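Operators wanted: robot demonstrations for computer disassembly
Vindico, Luik site
Posted September 7, 2020

Vindico is looking for people to operate a robot arm by hand control and record examples of computer disassembly. The recordings are used to train a learning system called Savar, which is meant to take over part of the sorting work on our recycling line. We have 408 usable recordings so far and need 600 before the next round of training.

What you would do

You sit at a control station next to the arm and guide it through short tasks on used desktop towers. Typical tasks are unplugging a data cable, pressing a release tab, sliding a drive out of its bay and putting it in a bin. One task is one recording. After each one you mark it as good, failed or unclear, and type a line of notes if something odd happened. Failed attempts are kept, so please don't delete them.

Each shift is four hours with a paid break in the middle. You will work with 2 stations, one for towers and one for smaller parts, and switch at the break. A technician opens the cases and swaps the machines between recordings.

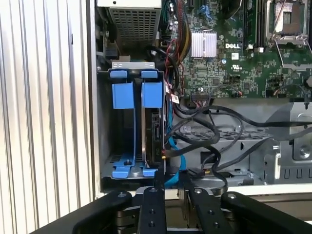 Do I need experience with robots?

Most of our operators had none when they started. Training is one paid day on the controls, followed by a week in which a technician checks your recordings and tells you what to change.

What we look for

You should be able to sit and concentrate for an hour at a time and have steady hands. It helps if you have opened a desktop computer before and can tell a power cable from a data cable. You need to read and write basic English for the notes. Corrected vision is fine. Left-handed operators are welcome, and the controls can be switched over.

Slow, even movements make better examples than fast ones. We don't pay by the recording, and there is no daily target.

Terms

Part-time, 16 or 20 hours a week, mornings or afternoons. The contract runs through the end of April and may be extended if the project moves on to laptops. Travel costs within the region are covered. Safety glasses and gloves are provided on site.

The recordings come from cameras on the arm and above the bench. Your voice is not recorded. Your name is kept apart from the recordings and replaced with an operator number.

How to apply

Send a short letter and a list of past jobs to the Vindico front desk, Rirnenon building, room 212, or hand them in there in person. Put "Savar operator" on the envelope. Tell us which half of the day suits you and when you could start. We will invite you for a one-hour trial at the controls, paid at the normal rate, and give you an answer within a week of the trial.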